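Who Is Poulain Dating? Celebrity Biography Pages and What They Know
Media project, final report

For this project I read 200 online profiles of people who are famous for being watched on their phones. I chose Poulain, a streamer from Zukstead, as my main case, as he had the most pages written on him and the least in them.

Of the 40 pages on Poulain, all gave his star sign. Two gave his surname, and they disagreed. His height varied by a hand's width, which I put down to shoes. On the question of marriage, the favourite answer was "possibly single", a phrase that could cover most of my year group and at least one of our teachers.

My method was simple. I copied each claim into a table and looked for where it came from. Most led back to a site called Plorier, which had it from Plastula, which had it from Plorier. 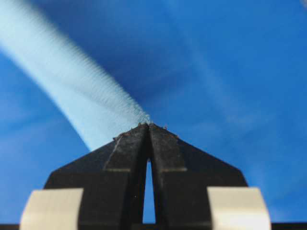 By Kha Tiêu | Student Projects | 7/6/18

The net worth figures were worse. One page gave a sum and then, two lines down, said it was "under review". I wrote to ask who was reviewing it and was added to a mailing list.

I had planned to interview Poulain himself in April. He agreed, then asked me to check his date of birth online.

Marks lost: I went over the word limit by 368 words, mostly star signs.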